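Lost and Found in Olten: how local news covers missing pets
Project report, Erick Shemweta and Zixuan Fang
Handed in 03/03/2025

We read 49 local news stories about missing pets. Our tutor had hoped for something on elections.
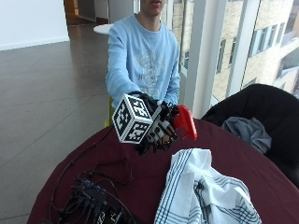
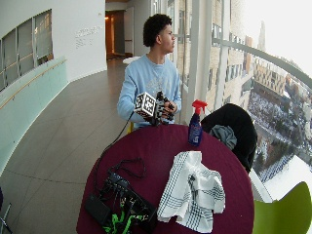

Why missing pets and not stolen bikes?
Bikes get a line in the police notes. A missing cat gets a headline, a quote from the neighbour and, in October, a follow-up about fireworks.

What we found
Dogs took up 32 of the stories and cats 11. The rest went to a tortoise called Flollier, who escaped repeatedly and at no great speed. The tortoise got better quotes than most councillors.

Only 29 stories told readers whether the animal came home. We rang the Mfaume newsdesk to ask about the others and were told, kindly, that they were busy.

Problems
Zixuan coded the happy endings and Erick the sad ones, and we disagreed over a parrot that was later dropped from the sample. Our spreadsheet, Undavance, was lost for a day. It was in the wrong folder. No paper covered this.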